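Senior dogs and long car trips, what's worked for you?

Started by gumleaf_nan

gumleaf_nan wrote:
Hi all, long-time reader and only an occasional poster, so please be gentle. Our old girl Prelum (kelpie cross, named by my grandson, don't ask me where he got it) is getting on now, and we're meant to be driving up to my sister's at Wolthorpe in February. It's over 300 km each way, which she used to do with her nose out the window the entire time, but these days she's stiff after a run to the shops. My sister would be heartbroken if we left her behind, and so would I if I'm truthful. Kennels are out, she hated them even as a young thing. How do you all manage it with the oldies? Ramps, beds, stopping more often? I'd love to hear what you do.
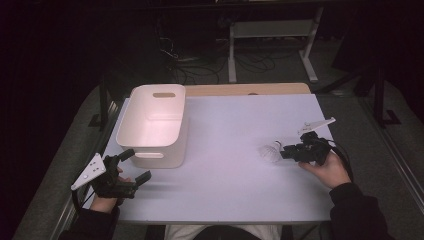

Nipon Pongsiri

Welcome back, Nan! We did much the same trip last summer with Santoso, our old lab, and he coped far better than I'd feared. What made the most difference was taking the back seat down and putting his own bed in there, unwashed, with all his own lovely smells on it. I'd bought him a fancy new orthopaedic one for the journey and he wouldn't so much as put a paw on it. We stopped every hour and a half or so, just for a slow wander on the grass and a drink, and I fed him a small tea once we'd arrived instead of his usual big breakfast beforehand. He snored most of the way (so did my wife, bless her, and I had nobody to talk to but the radio).

gumleaf_nan wrote:
Oh Nipon, he sounds a darling. I hadn't thought about not washing the bed, and I'd have had it through the machine the night before for sure! Does he manage getting up into the car on his own? Prelum will try, that's the trouble. She thinks she's still two.

Nipon Pongsiri wrote:
He tries as well, and we don't let him. We have a folding ramp, a Gedar, and we practised with it in the lounge room for a few weeks with bits of cheese before it ever went near the car. Flat on the carpet first, then up on a step, then the real thing. Please don't leave it for the morning you go, because a dog who's never seen a ramp will look at it as though you've lost your mind.

tassie_whippets wrote:
I'm going to disagree a bit here, in a friendly way. I've had whippets all my life and I've never had an old one take to a ramp. They find them wobbly and narrow and it frightens them, and then you have a frightened dog halfway up a plank. I lift mine, one arm round the chest and one round the backside, and keep the spine level. My vet showed me how and it takes five seconds.

Nipon Pongsiri wrote:
Fair enough with a whippet! Santoso is the size of a small sofa and I've had my own back done, so lifting was never on the cards here. I do take your point about the wobble, though. Ours has a rubbery surface and he's much happier on it than he was on the slippery one we borrowed.

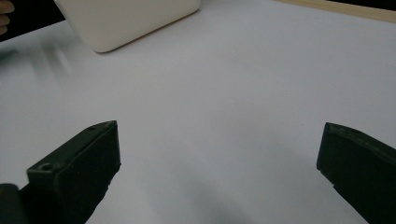

Is it all right to give an old dog a travel sickness tablet left over from another dog?

Please ring your vet first, because the dose goes by weight and some of those tablets don't mix with arthritis or heart medicines, which plenty of the old ones are on.

tassie_whippets wrote:
Seconding that. And while you're on the phone, Nan, ask whether she'd benefit from having her pain relief timed around the drive. We shifted my old boy's to go with his breakfast and he got out at the other end a good deal looser.

marg_and_the_beagles wrote:
Can I put in a word for splitting the drive? I know everyone likes to push on and get there, but we stay a night halfway now and the dogs and I are all nicer to be around. There are quite a few motels that take dogs if you ask them properly and offer to bring your own sheet for the floor. Ring, don't email, they never answer the emails.

tassie_whippets wrote:
See, I'd go the other way with an anxious one, Marg. Two strange places instead of one. My old boy paced all night in a motel and none of us slept a wink. I'd sooner leave at 5 in the morning while it's cool and get it over with.

marg_and_the_beagles wrote:
Beagles will sleep anywhere there's been a sandwich, so I may be spoilt!

gumleaf_nan wrote:
You're all so kind, thank you. I've rung the vet and we're in on Monday to talk about her tablets and have her hips felt. I think we'll try the ramp, since my lifting days are behind me too, and my grandson has already volunteered to be in charge of cheese. We'll go early and do it in one day with lots of stops. I'll let you know how she gets on with the practising.

Nipon Pongsiri wrote:
Lovely plan. Give her a scratch behind the ears from Santoso, and cut the cheese up very small or she'll be too round for the ramp by February.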